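Miltordale Annex, second floor and basement
Electrical and fire safety inspection, April
Inspector: Mortimer Greenberg. Areas covered: 2000 through 2046, storage, loading door.

1. Exits and corridors
Exit signs lit: Yes
Corridors clear to full width: No
Comment: Two pallets of paper stood outside Room 2014. Moved before the inspector left the floor.
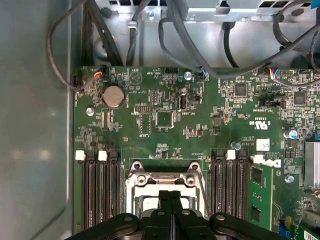
Door closers at both stairwells were tested. The east door does not latch unless pushed. Work order 3806 has been opened.

2. Fire extinguishers
Tags current: Yes, except unit 146
Mounted and unobstructed: Yes
Comment: Unit 146 is to be exchanged by Nasr at the next service call.
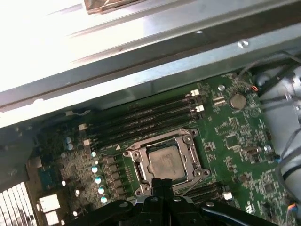
Radalach Facilities Department - Building Safety Section

3. Power strips and cords
Strips plugged directly into wall outlets: No
Comment: One strip was feeding another in Room 2022. Extension cords may not serve as permanent wiring under any condition. 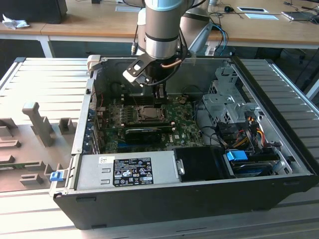

Electrical equipment must be unplugged before any cover is taken off, and the cord must stay in view of the person doing the work. The rule covers space heaters, lamps, copiers and vending machines. It applies equally to a desktop computer laid on its side with the side panel removed. Covers go back on before power is restored.

4. Electrical panels
Clearance of three feet: Yes
Directory legible: No
Comment: Panel 335 has handwritten labels that have faded. Ludel will supply a typed directory.

5. Items carried forward
East stairwell latch - open
Panel directory - open
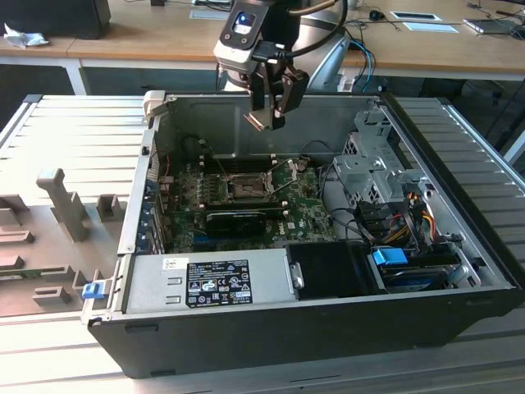 Gobnait Ó Gríofa asked that the east stairwell door be treated as urgent, noting that it had also failed to latch at the previous inspection. The item has been raised to Priority 1.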